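Pliltora Linen-Blend Sheet Set: My Review After a Few Months

I never thought I would have opinions about sheets, and then my old ones ripped right down the middle in February and I had to go shopping for new ones like a grown-up. 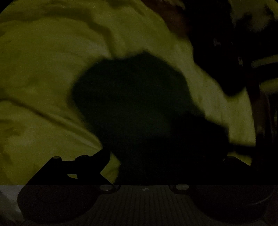 So, a bit of background. I sleep hot. My husband sleeps cold. We've spent our whole marriage fighting over the covers, and our last set was one of those slippery microfiber deals that pleased neither of us (I'd wake up sweaty, he'd wake up with the top sheet on the floor). A neighbor swore by linen, but the real stuff costs more than my first car, or it feels that way when you're standing in the store. The Pliltora set is a linen and cotton blend, and that got it down to a price I could say out loud at dinner.

I ordered the queen in the color they call Aravena, and I went back and forth on it for days! The website makes every color look like oatmeal. You get a fitted sheet, a flat sheet and 2 pillowcases, all tied up with a strip of the same fabric, which I have since used to tie up a tomato plant.

First impressions were not great, I'll admit. Out of the package they felt stiff, kind of like a new tea towel, and they had that warehouse smell. I washed them on warm with half my usual detergent and dried them on low, and they came out better but still a little scratchy around the pillowcase seams. If you buy these, please don't judge them on night one. It took maybe a month of regular washing before I stopped noticing the texture and started looking forward to it.

Now for sleeping on them. I love them. I don't kick the covers off at two in the morning anymore, and my husband hasn't complained about being cold, which for him is high praise. They feel airy without being thin – there's a nice bit of weight to the flat sheet, enough that it stays where you put it.

The fitted sheet is where I'd knock some points off. The elastic goes all the way around, good, but the pockets are skimpy. Our mattress is on the tall side and we have a topper, and one corner at the foot pops off every few nights. Always the same corner! I bought a set of those little clip straps by Mornach and that fixed it, but I shouldn't have to buy extra hardware for a bed sheet. There's also no tag telling you which side is the long side, so I put it on wrong every single time. How hard is it to sew in a tag?

And wrinkles. Oh boy. If you like a crisp, hotel-looking bed, walk away now. I tried ironing the flat sheet exactly once, gave it 40 minutes of my life, and it looked slept in again by bedtime. These days I pull them out of the dryer while they're a tiny bit damp, give them a good shake and call it relaxed.

No pilling so far, and no loose threads apart from one on a pillowcase hem that I snipped off. The color has softened slightly in the wash and I like it more now than when it was new.

Shipping was fine. Mine came from their place in Weltthorpe and the box was bigger than it needed to be. I had a coupon for 20 percent off the first order, so look for that before you check out, it was hiding at the very bottom of the page.

I've already ordered a second set so I can stop doing the same-day wash and dry scramble. I went with a darker color this time, on account of the coffee.

Rating: 4 out of 5. Give it deeper pockets and I'd happily go up to a 5.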